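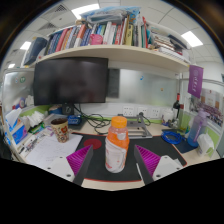
22/07/2018
By a staff writer

When Dekell brought automated claims handling into its second-floor office, the staff were told that the software would take the dull work and leave them the interesting work. I spent four years on that floor. The first half of the promise was kept.

Before the change, a clerk opened a claim, read it, checked the policy, rang the customer if something was missing and passed it on. A good clerk cleared 30 in a day. Now the Prodis system reads every claim as it arrives and settles the plain ones without a person seeing them. What reaches the desk is whatever it could not settle. In October the team handled 922 of these, and every one was a problem of some kind.

Managers call this higher-value work. It is also more tiring. The easy claims used to give people a rest between the hard ones, and new starters learned the job on them. A trainee today begins with a disputed flood claim and a customer who has already waited 20 days. Two of the trainees who joined with my last intake left before their first review.

The desks tell you something too. People still keep mugs on them, books on the shelf above, and sheets of paper with notes written by hand. A desk is where a person spends the day, and the company that sold us the system, Astari, sent consultants who timed the screens and never asked what the notes were for. Mostly they were for the things the system had no box to record.

I am not against the machine. It does not lose post, and customers with simple claims get their money sooner. McIver, a smaller firm across the road, bought the same software and did one thing differently. It sends a share of the plain claims to staff anyway, and lets the people who use the system change its rules. It costs them a little speed.

Dekell could do the same next month. The setting is already in the software, and it is switched off.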